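Search tickets Enter keywords or ticket no.

Ticket 1353: Necklaces knotting together in storage tray, pearl strand at risk
Category: Jewellery care / storage
Product: Stosatent stacking tray, three-lane insert
Opened by: Tamsin Pomare
Handled by: Iason Karagiannis
Status: Resolved, one item referred to workshop

Reported fault

Customer keeps a Stosatent tray in a bedroom drawer. Contents of the long lane: one white pearl strand, one heavy gold-coloured chain necklace with small pearls set along it, one thin chain. All three were laid in the same lane in November. On opening the drawer last week the customer found them in one knot. The thin chain had gone through the links of the heavy one in several places. The pearl strand had a turn of it round the middle.

Customer pulled at the free end for a few minutes, felt resistance at the pearls and stopped. Asks how to separate the pieces without breaking the silk, and whether the tray is faulty.

Initial questions and replies

Is the pearl strand knotted between beads? Yes, apart from the last stretch near the clasp, where it isn't.
When was it last restrung? Not known. It belonged to an aunt.
Has anything been applied to the knot? No oil, no water, no powder.
Is the tray lining lifting or torn? No.
Does the lid close flat? Yes, with the drawer empty. With scarves on top it sits up slightly on one side.

Log

Entry 1 (Iason Karagiannis)
Advised customer to do nothing further inside the tray. The lane is too narrow for two hands and the sides catch the links. Whole knot to be lifted out in one piece, supported from underneath, and put down on a soft flat surface. A bed is acceptable. A glass-topped table is not.

Entry 2 (Tamsin Pomare)
Moved to the bed. Knot is stable. Pearl strand is loose at one end and will slide a little. Thin chain will not move at all.

Entry 3 (Iason Karagiannis)
Order of work as follows.
1. Open every clasp. A closed clasp makes a loop that cannot be passed through anything.
2. Free the pearls first. They are the softest item and the thread is the weakest part.
3. Move the gold links away from the pearls. Leave the pearls where they are.
4. Do not shake the knot. Do not pull two ends in opposite directions.
5. For the thin chain, put the point of a blunt needle in the centre of the knot and widen it by small movements. Stop if a link begins to open.
No baby oil. It is often suggested for chains, but it gets into pearl thread and drill holes.

Entry 4 (Tamsin Pomare)
Clasps open. The turn round the middle of the strand came off in the first ten minutes. The last crossing, near the tail, took most of the evening. Scratches: none found on the pearls by lamplight. Will look again by the window.

Entry 5 (Iason Karagiannis)
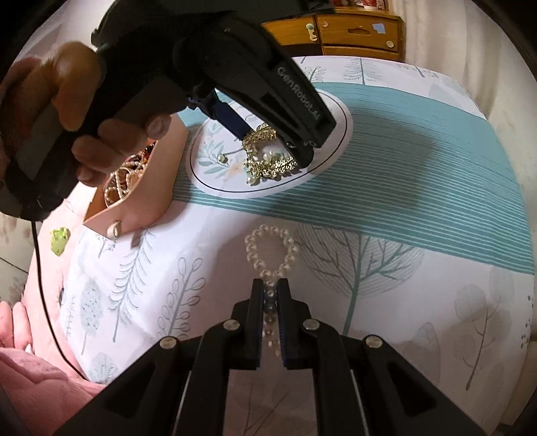

Separation of the pearl strand is confirmed and step 2 can be closed. Held clear of the bedding, the strand hangs in one rounded loop with the tail doubled below it, and no gold link is caught in the beads. The gold piece is still a tangled cluster of chain links with its small pearls, over the round leaf-and-flower mat, and a single small pearl on a thin chain hangs out to the left of it. Start from that side. Keep the mat under the work: its white centre makes a dropped bead easier to find than the tree-patterned cover does.

Entry 6 (Tamsin Pomare)
Thin chain out after two sessions. One link near the clasp is slightly open. The heavy necklace has come straight. Pearl thread looks grey and a bit stretched near the clasp.

Entry 7 (Iason Karagiannis)
Passed the strand to Hülya Gökçe at the Flalthorpe workshop for restringing, knotted throughout. The open link can be closed on the same visit. Strand not to be worn or hung up before then. Store flat.

Cause

No fault in the tray. The lane is intended for one necklace, clasp closed. Three were stored loose in it and the drawer was opened and shut daily. The raised lid allowed movement between lanes.

Fix

One necklace per lane. Thin chains to be fastened and laid in a separate pouch. Pearls flat, in cloth, away from metal. Nothing stacked on the lid. Customer has been sent the 16-lane insert list in case a wider tray is preferred.

Ticket closed 25/12/2024.

Reader comments (3)

Darcy Kingi
Same trouble with the Anari roll. Threading the thin chain through a drinking straw and doing the clasp up outside it has stopped it for me. Doesn't work for anything with a large pendant.

Shayne Pomare
Can the lid be bought without the tray? Ours sits up on one side as well, and there are no scarves on it.

Iason Karagiannis
Shayne, yes, under spares. Check the hinge pin first. If it has crept out, press it back in and try the lid again.

Related tickets

Rivadeneyra hook rail: chains sliding off end hook
Stosatent tray: lining lifting at corner
Anari roll: popper will not close over bangles
Pearl clasp stiff after long storage
Restringing: how long to allow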